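**Prastmont releases version 6 of Honus interior paint calculator**
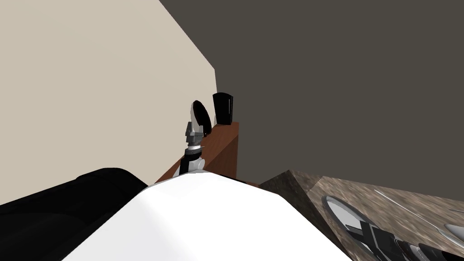

*Rendered interior with beige and charcoal-gray walls.*

25/11/2025 – Prastmont has released version 6 of Honus, its paint quantity calculator for decorators and building contractors. The update changes how the software handles rooms painted in more than one color.

Earlier versions applied a single coverage rate to all wall surfaces. Version 6 stores a separate rate for each color and adds 2 coats by default. Users can change the number of coats wall by wall. Dark shades over a light base now prompt the user to enter a primer.

The color library has grown to 1281 entries. Custom mixes can be saved under a job number and exported with the order sheet.

"Contractors were splitting one room into several jobs to get the right order," said Dace Bite, product manager at Prastmont. "The new surface table removes that step."

The software was tested on 300 completed jobs supplied by Niskanen, a decorating contractor. Results were compared with paint purchase records.

Version 6 is free to current license holders. Files from version 5 open without conversion. Older files must first be saved in version 5.

Press contact: Idris Prothero, Prastmont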